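News > Technology > Robots at Work

Clutora puts table-clearing arm through kitchen trial

Clutora, a small company that builds robot arms for homes and shops, has released the first results from its chore trial, and they are mixed. The arm finished 1,376 attempts at simple jobs between March and July. It did well at picking up single items from a clear surface and poorly at almost everything that had to be done in order, such as moving one thing to get at another.

The trial was split between a test kitchen at the company's office in Pindden and the stockroom of Gamness, a housewares store that agreed to let the arm work there before opening. Each job was given 3 tries. If the arm failed all of them, a worker stepped in and the job was marked as not done.
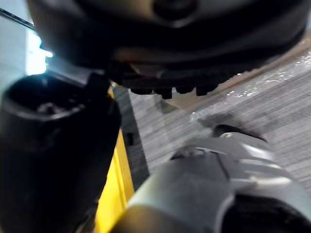

Clutora says the hardest part of the work is the last inch. An arm can find a table and reach it without much trouble, but closing on an object without bumping something nearby is a different problem, and the company lists it as the most common cause of a failed try. Large dark objects add to it. When one hangs right over the gripper, its underside sits in shadow, and the wrist camera has little to go on beyond a row of short tabs along the rim. Shiny patches on a tabletop, with small white highlights scattered over the wood grain, can also throw off the software's guess at where the surface is.

Speed is the other complaint. Gamness staff said the arm needed most of a morning to put 100 boxed items on a low shelf, a job one employee can do before the first coffee break. The store has not ordered one. It has agreed to a second round in the fall, this time with heavier stock -- mostly pots and small appliances.

Wu, a rival that sells a floor-cleaning machine, has said it will stay out of arms for now and keep to jobs that can be done without picking anything up.

Clutora plans to place 200 arms with paying customers next year, starting with shops. A home version will come later. The company gave no price and would not say which chores the home model will be able to do, though wiping counters and loading a dishwasher are both on the list for the next trial.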